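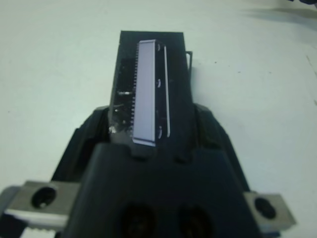 A narrow black component with a long metal bar and a row of fine, comb-like teeth, against a white tabletop.

Parts Recovery Program Extended Through October

The Skornness Repair Center has extended its small parts recovery program, which keeps usable components from discarded office and household equipment in circulation. The program opened last year at the Viretcombe site and now holds almost 500 sorted parts, available to member workshops on request.

Under the revised procedure, effective April 5, 2022, narrow components with exposed teeth or pins are to be stored separately from general hardware. Such parts bend easily when placed in deep bins. Members are asked to lay them flat in the shallow trays provided, with the toothed edge facing up, and to place no more than one part in each compartment. Wire brackets and clips should be left attached. Parts of uncertain origin will be accepted, provided the tray label states "unidentified" and gives the overall length in millimeters.

The Nyamweya Room has been fitted with 80 new compartments for this purpose. Requests are limited to 30 parts per workshop in each quarter. Workshops in the Burkarer district may collect their orders from the side entrance on Mill Lane during regular hours.

Printed copies of the storage guide are available at the front desk. Questions about labeling should be sent to the parts office in writing.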